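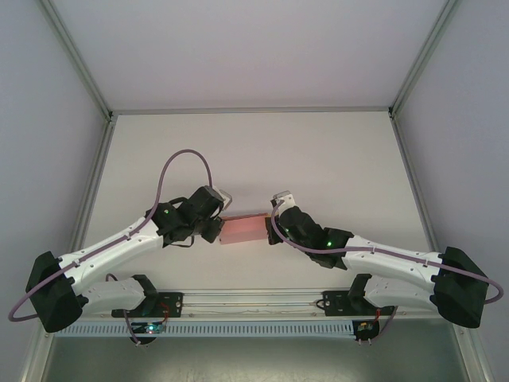 ## 4. 半透明ブロックの取り扱いと設置

この章では、Nendanoの半透明ブロックを白い作業面に置き、両端を持って運び、橋渡しに組むまでの手順を扱います。同梱の早見表には「出してすぐ使えます」とありますが、編者はこの一文をあまり信用していません。出してすぐ置くことはできます。色がきれいに見えるか、角が無事で済むかは別の話です。

Lulbridge版の旧手引きをお持ちの方は、4.3と4.5の手順が変わっているので読み直してください。それ以外はほぼ同じです。

### 4.1 始める前に

用意するもの

- ブロック本体(この章では淡いピンクのものを例にします)
- 糸くずの出ない布 2枚
- 白い作業面、または白い囲いのあるブース
- 定規(300 mmのもの)
- 保護シート

「専用クロス」は別売りですが、買う必要があるかどうかは疑わしいところです。洗いざらしの眼鏡拭きと使い比べて、違いは分かりませんでした。Renusの静電気防止スプレーも同様で、吹いた直後は確かにほこりが寄りにくい気がします。翌朝には、吹いていないブロックと見分けがつきません。手元にあるなら使えばよい、という程度です。

> **注意**
> 溶剤入りの洗剤、研磨剤、メラミンスポンジは使わないでください。表面がいったん曇ると元に戻せません。「曇り取り」をうたう市販品も、試すなら廃棄予定のブロックからにしてください。

### 4.2 作業面を整える

1. 作業面の上の小物をすべて片づけます。
2. 固く絞った布で奥から手前へ拭き、続けて乾いた布で同じ向きに拭きます。
3. 手のひらを軽く滑らせ、砂粒や樹脂の削りかすが残っていないか確かめます。目で見て白い面が白いからといって、粒がないとは限りません。白い粒は白い面では見えません。
4. 照明を点け、作業面に強い影の筋が出ていないか見ます。
5. 面の端から10 cmを空け、そこには何も置かないことに決めます。

手順5の空きは、ブロックが縁から落ちるのを防ぐための余白です。早見表の図ではブロックが縁ぎりぎりに描かれています。見栄えはよいのですが、まねをしないでください。

> **メモ**
> 白い囲いの中で使う場合、壁にも指紋がつきます。淡い色のブロックを近づけると、壁の汚れまで色がついたように見えることがあります。ブロックの汚れを疑う前に、壁を拭いてください。

作業面を白以外に変えてもかまいませんが、この章に書いた見え方の説明は当てはまらなくなります。とくに木目の上では、薄いピンクはほとんど肌色に沈みます。カタログには「どんな背景にも映える」と書かれています。編者は灰色と木目と紺で試し、映えたと言えるのは白だけでした。

### 4.3 ブロックを取り出す

1. 箱を作業面の外、できれば別の台に置きます。
2. 上の緩衝材を外し、ブロックの両端が見えるまで脇の紙をゆるめます。
3. 両端に指をかけ、水平のまま持ち上げます。片端だけをつまんで引き抜かないでください。
4. 保護フィルムが付いている場合は、角から斜めに、ゆっくりはがします。
5. はがした面に触れないようにして、保護シートの上に平らに置きます。

旧版では手順4を「一気にはがす」としていました。一気にはがすと静電気で細かい紙くずを吸い寄せるうえ、拭き取りにかかる時間のほうが長くなります。速くて得をするのは、はがす瞬間の気分だけでした。

フィルムは捨てずに取っておけ、とよく言われます。はがしたフィルムをしわなく貼り直せた経験がある方は、そうしてください。編者は捨てています。

### 4.4 向きと傷を確かめる

1. ブロックを平らに置いたまま、真上から見ます。
2. 目の高さを作業面の近くまで下げ、長い辺の縁を見ます。
3. 布越しに片端を少し浮かせ、裏面の傷を確かめます。
4. 傷がある場合は、その面を下にするか、使う人から遠い側に向けます。

半透明のブロックは、光の当たり方によって縁が面より明るく見えます。ほのかに光っているように感じることもありますが、発光機能はありません。「光るブロック」という売り文句を見て電池の入れ場所を探す方がいるようです。そのような場所はどこにもありません。縁が明るく見えるのは周囲の光のおかげで、部屋を暗くすれば縁も暗くなります。

色についても一言。淡いピンクのものは、照明によってサーモンピンクに寄ったり、ほとんど無色に近く見えたりします。昼の窓際と夜の電球の下では別の品に見えるほどです。色違いが届いたと思ったら、返品の連絡をする前に照明を替えて見てください。

> **注意**
> 縁の明るさで傷の有無を判断しないでください。浅い欠けはかえって明るく、きれいに見えることがあります。欠けた角は布に引っかかるので、布を縁に沿って軽く滑らせるほうが確実です。

### 4.5 両端を支えて持ち上げる

細長く平たい形のブロックは、真ん中を握るより両端を支えるほうが安定します。ここまでは、どの手引きにも書いてあります。問題は「どれくらいの力で」という部分で、Nishimura式と呼ばれる持ち方の解説には「卵を持つように」とあるだけです。卵の持ち方は人によってかなり違います。次の手順のほうが、まだ再現できると思います。

1. ブロックの長い辺を自分と平行に置きます。
2. 左端と右端を同時に挟みます。先に片側だけ締めると、反対側がずれます。
3. ブロックが面から離れない程度に、左右の力をそろえます。
4. 面からまっすぐ上へ、少しだけ持ち上げて止めます。
5. 傾きを見ます。傾いていたら、空中で直さず、いったん下ろして挟み直します。
6. 水平が保てたら、必要な高さまで上げます。上限は作業面から35 cmです。

手順5は面倒に感じられるはずで、実際に面倒です。ただ、空中で直そうとすると、ほとんどの場合は低い側へ滑ります。

挟む位置は端に寄せすぎず、深く入れすぎずにします。曖昧な言い方で申し訳ないのですが、ブロックの長さごとに適した位置を一覧にした表が出回っていて、これがどうも当てになりません。表どおりに挟んで傾くなら、表よりブロックの傾きを信じてください。

> **注意**
> 持ち上げたまま、両端を互いに押しつけたり引っ張ったりしないでください。平たいブロックは中央から反ります。目で見て反りが分かるときは、すでに力のかけすぎです。

> **メモ**
> 手袋を使うかどうかは好みです。指紋は減りますが、布手袋では滑ります。滑り止め付きの手袋は、製品によって粒の跡が残りました。

### 4.6 持ち替えと受け渡し

左右の支えを入れ替えるとき、または次の支えに渡すときの手順です。いちばん落としやすいところなので、慣れていても声に出して確認することをすすめます。黙って渡せるのが熟練だと言う方もいます。そういう方の角の欠けたブロックを、編者はずいぶん見てきました。

1. 渡す側はブロックを水平に保ち、動きを止めます。
2. 受ける側は空いている端を挟みます。まだ引きません。
3. 両側で支えたまま、ひと呼吸おきます。
4. 揺れがなければ、渡す側がゆっくり離します。
5. 受ける側は、片端だけで支える時間を短くし、すぐ面に下ろすか反対の端も支えます。

受け渡しは作業面の真上で、低い位置で行ってください。保護シートを敷いておくと、落としたときの音は小さくなります。傷が減るかどうかは、角から落ちるか面から落ちるかによります。シートがあるから安心、とは考えないことです。

### 4.7 下ろす、橋渡しに組む

平らに下ろす場合

1. ブロックを置きたい位置の真上まで運び、止めます。
2. 長い辺を作業面の手前の辺とそろえます。
3. 両端を同じ速さで下ろし、面に触れたところで止めます。
4. 左右の力を同時に抜きます。
5. 向きを直すときは、引きずらず、もう一度持ち上げます。

二つの台のあいだに橋のように渡す場合

1. 高さのそろった台を選び、定規を渡してがたつきを見ます。
2. 台の間隔を、ブロックの長さより十分狭く取ります。
3. 片側ずつ載せたくなりますが、両端を同時に載せてください。
4. 手を離す前に、左右の載っている幅が同じか確かめます。
5. 手を離し、横から見て水平を確認します。

早見表には、橋の上にさらに物を載せた作例があります。耐荷重の数字はどこにも書かれていません。数字がないものに物を載せるのはやめておくのが無難です。どうしても載せるなら、下に手や壊れ物を置かないでください。

### 4.8 拭き取りと保管

1. 乾いた布でほこりを払います。こすらずに、面をなでるようにします。
2. 指紋が残る場合だけ、水で湿らせて固く絞った布で拭きます。
3. もう1枚の乾いた布で水気を取ります。
4. 保護シートで包み、平らに寝かせてしまいます。
5. 上に重いものを載せず、日の当たらない場所に置きます。

立てて保管すると場所を取りませんが、細長いものは倒れます。専用の縦置きラックもNendanoから出ています。出し入れのたびに縁が仕切りに当たる構造で、角を守りたい人に向いているとは思えませんでした。

「色あせしない」という表示については、判断を保留します。編者の手元のものは12月から窓辺に置いていて、今のところ変化は分かりません。並べて比べる新品がないので、分からないというだけかもしれません。

### 4.9 うまくいかないとき

| 症状 | まず見るところ | 対処 |
|---|---|---|
| 持ち上げると片側が下がる | 左右の挟む深さ | 面に下ろし、挟み直す |
| 置くときに音がする | 下ろす速さ | 面の直前で一度止める |
| 縁が暗く見える | 照明の向き | 光を横から当てる |
| 色がほとんど見えない | 背景、照明の色 | 白い面の上で見直す |
| 拭いても曇る | 布の洗剤残り | 水洗いして乾かした布に替える |
| 橋渡しでぐらつく | 台の高さ | 定規を渡して測り直す |
| 細い筋が消えない | 裏面の傷 | 上下を返して置く |

表にない症状は販売元の窓口に問い合わせてください。窓口ではまず専用クロスの使用をすすめられると思いますが、その前に普通の布を洗って試してからで間に合います。

ブロックを溝付きの台に固定する方法は、5章にあります。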